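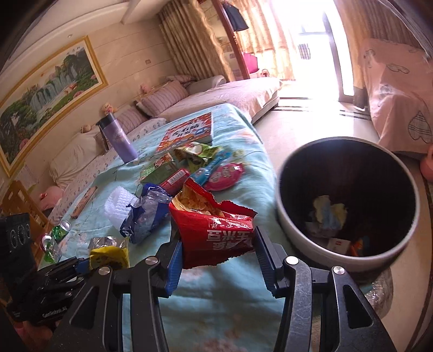 Snack wrappers on the guest bed table: trash as you go, or one sweep at the end?

Forum: Housekeeping and Small Rooms
Thread started 4/1/21

skomau_flats
Settling a household argument. One side holds that every wrapper goes in the trash the moment it is empty. The other side (mine) holds that you let them pile up on the cloth like leaves and do one noble sweep before dinner. Current inventory includes a red bag torn open along the top, a crumpled clear and dark blue wrapper, one of those white foam nets off a piece of fruit, and a kid's book that has wandered into the danger zone. The cloth is light blue with faint pink flowers and shows everything. Opinions?

lintcollector
As you go. The one-sweep people are the same people who soak a pan until March.

prakau_pete
One sweep. Going to the trash can 6 times for 6 wrappers is cardio.

skomau_flats
Thank you, Pete. I will be reading this aloud at home.

drawer_of_lids
Neither. Put a paper bag at the end of the table and drop things in it. My in-laws in Halbridge do this and their place looks like a bank lobby.
Also, that red bag still has food in it. It isn't trash, it's an open bag, and it needs a clip before you start sweeping anything. You tore it like a raccoon, by the way. Look at those edges.

lintcollector
Agree on the clip. Disagree on the paper bag, which becomes furniture. Ours stayed so long we dusted it.

skomau_flats
We own 2 clips. They are both on a bag of rice from Nishimura's and I am not authorized to move them.

quietbroom
Fold the top down twice and use a rubber band. Or pour the rest into a jar, if you're the kind of household that has a jar free.
Move the book first, though. Grease on a cover wipes off if it's glossy, but once it gets on the page edges you've got it for life.

prakau_pete
The book is way at the back behind the wrappers. The book is fine.

quietbroom
The book is on the same cloth as a torn bag of snacks, Pete.

drawer_of_lids
Keep the foam net. Good for packing a glass or a small ornament. I have 8 of them in a drawer.

lintcollector
And how many ornaments have you shipped?

drawer_of_lids
That's not the point of the drawer.

skomau_flats
Update: showed the thread at home. Ruling is trash as you go, book back on the shelf, and the cloth gets shaken outside, by me. The net has been kept. Pete, you were outvoted but I thought you made 100 percent of the good points.

prakau_pete
Shake it downwind.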